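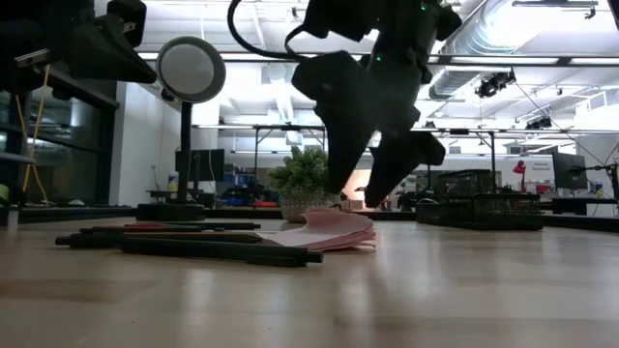 About Luvusent

Hello, and thanks for stopping by! Luvusent is a small testing shop that tries out grippers, arms, cameras and controllers for people who have to pick one and live with it for years. We started on Rudd Street with 2 secondhand arms and a very long list of things we wanted to see them pick up, and the list has only grown (to 700 everyday objects at last tally, if you count the socks).

Most of our customers come to us with a question that sounds simple. Will these fingers handle thin, floppy things? Do we need the wide fingers or the slim ones? Paper is a favorite of ours, and so are pens, mesh baskets and anything else you might find on a desk, and we like to leave a good mix of them on the table so an arm has to work among its neighbors. A gripper that does beautifully with a box can get into all sorts of trouble over a stack of soft sheets -- we have seen it more times than we care to admit, and we still lean in to watch.

A standard comparison with us runs to 2000 picks per gripper, split over 40 objects that we choose together with you. We keep the arm, the table and the lighting the same from one gripper to the next, and every miss goes into the report along with the video, so you can judge for yourself whether it was a near thing or a hopeless one. Controllers get the same treatment, and cameras too, though those take longer and we'll tell you so before you sign anything.

We don't sell hardware, and we don't take a commission from anyone who does. Our test log, Dramum, is software we wrote ourselves after one too many spreadsheets, and customers get their own login and can keep it for as long as they like.

These days you'll find us in Grevness, up the ramp and through the blue door. Visitors are welcome most afternoons, and you are more than welcome to bring the awkward object that has been giving you grief -- the odder the better! Just write ahead so we can clear you a spot at the table and put some coffee on.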